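# Laundry folding by machine

**Laundry folding by machine** is the task of taking clean clothes, most often from a mixed pile, and turning them into neat, stackable shapes without human hands. It is one of the best-loved problems in household robotics, and one of the hardest. Washing was handed over to machines generations ago. Folding still belongs mostly to people, though progress in the field has been lively and is a pleasure to follow.

## Why cloth is hard

A cup has one shape. A shirt has more shapes than anyone could list. Pick it up by the hem and the sleeves fall one way; pick it up by the collar and everything changes. A machine has to work out which part of the garment it is holding, where the rest has gone, and what will happen when it pulls. Large parts of the cloth are usually hidden under other parts, and thin fabric slides, bunches and clings.

Size and color add to the trouble. A system that does well with square towels may be lost when it meets a baby sock or a hooded sweatshirt. Dark clothes on dark clothes are a classic headache, as the edges between them can vanish from a camera's view.

## The steps of the job

Researchers usually split the work into picking, spreading, folding and stacking. Picking means getting a single item out of the pile. Spreading means opening it until its outline can be recognized, and this is where most of the time goes. Once a T-shirt is flat, the folding itself is fairly friendly: sleeves in, sides in, hem up to the collar. Many published demonstrations begin with the garment already laid out, and readers comparing results should always check for this.
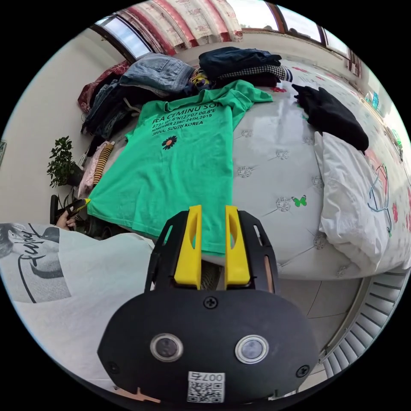
The surface matters too. A hard table lets fingers slide under an edge, while a soft mattress gives way and makes its own wrinkles. Early test setups nearly all used tables with a plain, single-color top. Work on beds came later and is closer to how many families really do the chore.

## Approaches

### Fixed machines

The first route is a cabinet that a person feeds by hand. The Jovamel, a prototype folding cabinet, took shirts clipped one at a time to a rail and folded each in 40 seconds. It made beautiful, even stacks. It could not handle socks, underwear or sheets, and the owner still had to sort the pile and fasten every clip.

### Arms and planned motions

The second route uses two robot arms and a set of written rules. The Lundach system held a garment in the air, turned it to find its lowest point, gripped there, and repeated until it reached a known pose. On towels it was a joy to watch. With shirts it needed 9 minutes per item in its first public trials, and inside-out clothing defeated it.

### Learning from people

The third route collects many examples of people doing the chore and trains a controller on them. Some groups steer the robot from a distance. Others give people hand-held grippers fitted with cameras, so that examples can be gathered in ordinary bedrooms with no robot present. Danuta Mazurek, whose writing on the Mirnden project is widely read among hobbyists, argues that the mess of a real home is the most useful thing in such recordings — a tidy lab teaches a robot to expect tidy labs.

## Shop and hotel laundries

Commercial laundries are further along. Flat items such as sheets and napkins arrive in large numbers and known sizes, and machines have folded them for decades. Feeding is still often a job for people. At the Sfeir laundry, eight workers feed the sheet line while two handle uniforms, which are folded entirely by hand.

## Can machines do it yet?

For flat, known items fed one by one, yes. For a mixed family basket, only in part. Speed, sorting and recovery from mistakes remain the open questions. A person who drops a sleeve picks it up again without thinking, but a robot must first notice that the sleeve is gone. Even so, a robot that opens a crumpled shirt and folds it, however slowly, is doing something wonderful.

## See also

- Bed making by machine
- Garment handling in clothing factories
- Hand-held grippers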